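The Tub by the Back Door

I have a theory that you can tell how a household is really going by looking at whatever container lives nearest the back door. Mine is a grey tub. It used to be for recycling, then it was for gumboots, and for the past few years it's been for everything that comes in from the yard in somebody's fist and gets dropped before the kettle goes on.

I tip it out once a season, usually in March when the weather finally lets up and I can stand to be in the garage again. I make a cup of tea, haul the tub up onto the bench and get stuck in. My neighbour thinks this is a mad way to spend a morning, but I look forward to it! It's like going through the pockets of a coat you'd forgotten you owned.

The top layer is always recent. Pegs, a seed packet with three seeds rattling in it, the good secateurs (which I'd already replaced, naturally). Underneath that you start getting into the archaeology. Last time I found a receipt from the Kalari nursery for a lemon tree that died two houses ago, so either the tub moved with us fully loaded or I've been carrying that receipt around out of grief.

And then there are the toys. We haven't had a small child living here for ages, but we get visited by them, and they leave things behind the way cats leave fur. Play food is the worst offender. I reckon every family in the country owns part of the same set, and the parts just migrate from house to house. You never get a whole fruit bowl. You get the eggplant.

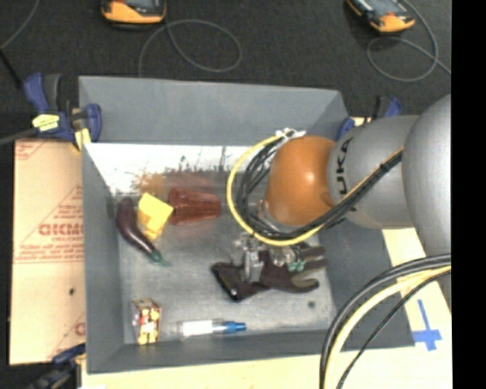
I do love a toy eggplant, though. Of all the vegetables to mould in plastic and hand to a toddler who won't go near a real one! The carrots and the tomatoes get lost straight away, or chewed, and the eggplant hangs on for years, because what game needs it? When my lot were little they ran a shop under the kitchen table and everything in it cost 11 dollars, except the eggplant, which was free if you bought something else.

Cups are the other thing. I'm talking about plastic picnic cups, the ridged see-through ones that come in a stack of 6 and are down to a stack of two by the end of the first barbecue. I find them in the tub, under the hedge, on the letterbox. I've scooped potting mix with them and bailed out the birdbath with them. My sister bought me a proper metal scoop from the Gustix catalogue, and it's a beautiful thing with a lovely balance to it, and I couldn't tell you where it is. The cups I can always find.

Work gloves deserve their own paragraph. I have never once, in my whole gardening life, pulled a matching pair out of that tub. I get lefts. I had a run of nothing but lefts for so long that I started turning them inside out and wearing them on the other hand, and that works better than you'd think if you don't mind a seam across your knuckles. A decent glove with a bit of grip on the fingers is worth hanging on to even when it's lost its mate, so mine get shaken out (spiders!), washed on cold and hung by the cuff until they stop smelling like compost.

The sorting itself is pretty simple. Anything that belongs to a visitor goes in a bread bag on the hook, and they get it back next time whether they want it or not. Anything for the garden goes to the shed. Whatever's broken gets a stern look and one week on the windowsill, and if I haven't fixed it by then it's out.

That leaves the mystery objects, and I'm soft on those. I've got a jar of them now. Clips, caps, little bright yellow bits of plastic that obviously clicked onto something once and were probably important. My partner wants the jar gone. I say the day I throw it out is the day the washing machine needs one of them.

When the tub's empty I give it a hose and a scrub with the old dish brush, turn it upside down on the path and have my second cup of tea sitting next to it. It looks terrific for an afternoon. Last season I swore I'd keep it for gloves only, and even wrote GLOVES on a bit of masking tape and stuck it on the side.

By teatime there was a tennis ball in it, and half a bag of clothes pegs, and somebody's sock.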